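Notebook, January – sourdough rye trials, bench 7

Starting a new page for the rye work. The old one is full of flour and I can't read half of it.

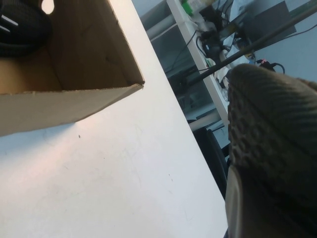
Sandoval flour came in this morning, dark rye, much coarser than the last lot. I rubbed some between my fingers next to the old stuff and you can feel it straight away – little flakes of bran, and a sweet smell almost like hay. I'm really excited about this one! Zofia says her grandmother would have sent it back to the mill for being too fine, so we have room to go coarser still.

Plan for the week: keep the formula fixed and change only the flour and the length of the second build. Same salt, same pans, same corner of the oven.

Base formula as it stands:
rye flour 1000 g
water 780 g
ripe starter 355 g
salt 20 g
roasted seed mix 100 g (soaked overnight, drained well)

Mixed batch A at 8:40. The dough took the water slowly. At five minutes it looked like wet gravel and I nearly threw in more flour, then left it alone while I answered Macario's email about the pans, and when I came back it had pulled together into that lovely heavy paste. Note to self and to Iraís: WAIT. Cover it, walk off, then decide.

Batch B is the same thing with the starter given a longer second build, 7 hours on the shelf by the mixer. It was noticeably more sour on the nose, with a bit of green apple in it. Surface domed and just starting to crack, so I caught it at a good point.

Panned both with wet hands and smoothed the tops with the plastic scraper. Dusted A, left B bare. I want to see what the cracks do without flour showing them up.

Proof: A was ready well ahead of what I expected. Pinholes all over the top by 11:15, and I had the oven on too late, so it sat a little longer than I wanted. B went in right on time. Both baked hot for the first stretch and then down. I had the vent closed on A until Aurelio reminded me, so the crust on that one isn't a fair comparison. Will repeat.

3:30 – out and cooling on the rack. B has the better shape by a mile, nice even shoulders and a crust the color of strong coffee. A sank slightly along the middle. Overproofed, my fault, nothing to do with the flour. The kitchen smells incredible, malt and toast and something close to dried plum.

No cutting until tomorrow!! Last time we sliced the same evening and the crumb gummed up the knife, and then we all spent a day arguing over a problem that wasn't there. Both loaves are wrapped in linen and labeled.

Next morning, 9:10. Cut them with Violeta. B is wonderful – moist, small even holes, seeds spread right through the slice, clean sour finish that doesn't catch in the throat. Violeta ate two slices plain and asked if she could take the heel home. A has a dense line near the bottom, though the flavor is good, milder and sweeter. I could see it being the one people buy for sandwiches.

To do
– repeat A, oven on by 10:30, vent OPEN
– try B with the seeds toasted darker
– ask Sandoval if they'll send a coarser grind, small bag is fine
– new probe for the dough thermometer, this one drifts
– Iraís wants a caraway version, save her some of the starter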